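The stop that did not stop: slack cables are a safety fault

2025-07-31

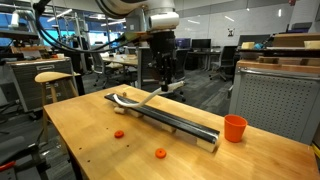 The bench arm over the black channel, with cables looping across to the wrist bracket.

At the Urkonness lab we lost most of a week to a fault that was first logged as a software error. The arm halted in the middle of a placing move, reported a loss of signal from the gripper, and then, when the signal came back, carried on closing. The operator's hand was near the cup at the time. There was no injury. The incident form has one line on it, "comms dropout, cleared", and I think that line is the real failure.

The task is simple enough. A channel rests on wooden blocks, there are orange discs and a cup on the table, and the arm works between them. Loads are small and speeds are modest. Work of this kind tends to get a light risk assessment, and ours was very light. It covered the arm striking a person and the gripper dropping a part. It did not cover the cables at all, except to say that they should be tidy.

Tidy is a poor word for a safety document. A cable run outside an arm has to move with it, and so it must carry some slack. Too little and it pulls on the connector at the end of travel. Too much and it can catch on whatever the arm passes over. The right length depends on the motion, and the motion changes each time somebody edits the task. In our case the placing point had been moved twice since the loop was last set. The wrist could now turn further than the slack allowed, and the gripper plug was taking the load. It worked partly free of its socket, made contact when the arm backed off, and lost contact when it went forward again.

We found this by logging the wrist angle against the gripper status. Over 1,010 cycles there were 141 dropouts, and every one of them fell above 185 degrees of wrist rotation from the parked position. Nothing in the network trace matched. A person with a hand on the plug would have found the same thing in a minute, but the form said comms, so the people who were sent to look at it were the people who look at comms.

The second part of the fault was worse. The control program, which we call Flulum, treated a lost gripper signal as a pause. When the signal returned it resumed the last command. Whoever wrote that had sensible reasons, as short dropouts are common and a full stop means homing the arm and setting out the parts again. The timeout was set to 200 milliseconds at first and was later removed to cut down on nuisance stops. The change is in the log with no review against it. From then on the machine could stand still for any length of time and start again with no person asking it to.

I hold that this should never be allowed on a bench arm with open access, however small the gripper. A still machine tells the people round it that they may reach in. Training says otherwise, and people reach in anyway, particularly when a part has ended up in the wrong place. If a halt is caused by a fault, the restart should need a deliberate action by a person who can see the table. Resuming by itself is acceptable only behind a guard that is closed and checked.

The usual objection is lost time. Our colleagues at Trarngate run a similar bench and kept automatic resume for this reason. They say that a manual reset after every dropout would make long data runs impossible. I accept the sum and reject the argument. If dropouts are so frequent that a reset for each one ruins the run, the machine has a wiring fault and the run should end. Automatic resume hid ours for weeks. Each nuisance stop was a report that the plug was loose, and we had turned the reports off.

A weaker objection is that force limits make the matter unimportant. The limits on our arm apply to the arm. The gripper has its own setting, and the setting had been raised for a heavier part and left there. I would not rely on it.

We have since made four changes. The plug now has a locking collar. The cable loop is checked by hand through the full wrist travel whenever a taught point is moved, and the check is signed. Flulum holds after any gripper fault until the reset is pressed. The incident form has lost its "cleared" box and gained a space for the cause, which may be left as "unknown" but keeps the record open if it is.

The last of these has met the most resistance. There are now three open records on the Uchida bench, and one of them has been open since October.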